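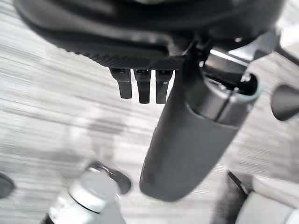 Call for readers: the Cillerent first-novel panel

We love debut novels at Cillerent, and every year we ask people who love them too to help us choose which ones get talked about. The panel is open again and we would be so happy to have you on it!

Between May and August each panel member reads 24 first novels, all published in the past year, some of them in translation. Last season 160 people read with us, in apartments, on buses and (in one memorable case) on a fishing boat. This time we have room for 200.

You don't need a degree in literature, and you don't need to have written a review before. We want people who finish a book and immediately start bothering their friends about it. If you mostly read crime, or poetry, or the same three Russian classics over and over, please apply anyway – those are often the notes we enjoy most.

What you'll do

Read at your own pace, usually two books a week.
Write a short note on each one. Half a page is plenty.
Join one evening call a month, at 7 p.m., to argue about favorites.
Vote on the shortlist at the end of August.

What you'll get

All the books, yours to keep, in print or as e-books. Print copies go out from our Truneck office in small batches, so tell us if your mailbox is tiny. You'll also get a fee of $484, paid in two parts, and your name in the back of the Truten Review, our yearly magazine, if you'd like it there. The best notes are printed in full, with your permission.

Who can apply

Anyone 18 or over who reads comfortably in English. Readers of Spanish or Portuguese are especially welcome this year, as the Urrego list of new fiction from Latin America is joining the program for the first time and we can't wait to get into it.

How to apply

Send us one page about a first novel that has stayed with you, old or new, famous or forgotten. Tell us what annoyed you about it as well. Add your mailing address and the languages you read in. No résumé, please.

Applications close at noon on the last day of March, and everyone who writes to us will get a reply by the middle of April.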